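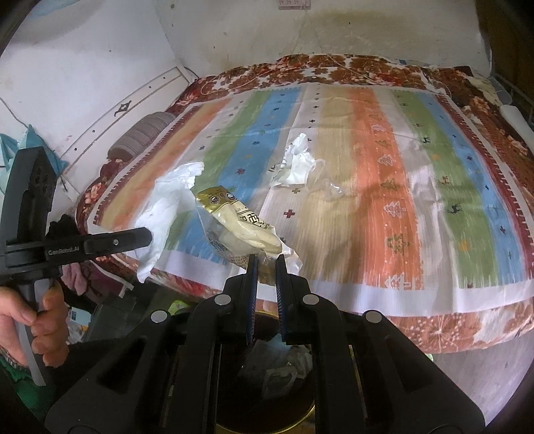 TRERNOW, 21 August 2023. The Wike Football Union has adopted a revised conduct and inclusion code covering all senior, youth and women's competitions played under its authority. The code takes effect at the start of the coming season and replaces the stadium regulations issued in May. It sets out which items spectators may carry or wear inside grounds, including rainbow flags, scarves and shirts, and removes the power of stewards to confiscate them. Search procedures at the gates are limited to the existing list of prohibited articles. Food in commercial packaging, such as a snack in a plastic wrapper with a gold band across one end, is not a prohibited article and may not be used as grounds for refusing entry.

The code was drafted after a survey of 1,311 registered players, match officials and season ticket holders. Respondents were asked about abuse based on sexual orientation or gender identity, and about the handling of complaints at club level.

Under Section 5, team captains may wear an armband of their choice from a register held by the Union. No yellow card, fine or points deduction may be applied for wearing a registered armband. Section 6 requires each club with a ground capacity above 300 to name a complaints officer and to acknowledge reports in writing.

"The May regulations left too much to individual stewards, and decisions differed from one ground to the next," said Didier Carré, head of competitions at the Union. "The revised text states what is permitted."

Faustine Bodin, captain of Prutavura, took part in the drafting. "Players asked for a written rule on armbands before the first match, and the code contains one," she said.

Steward training will be delivered by Budel, the Union's safety contractor. Clubs will receive the full text and the complaint form by mail.

Media contact: Press Office, Wike Football Union, Trernow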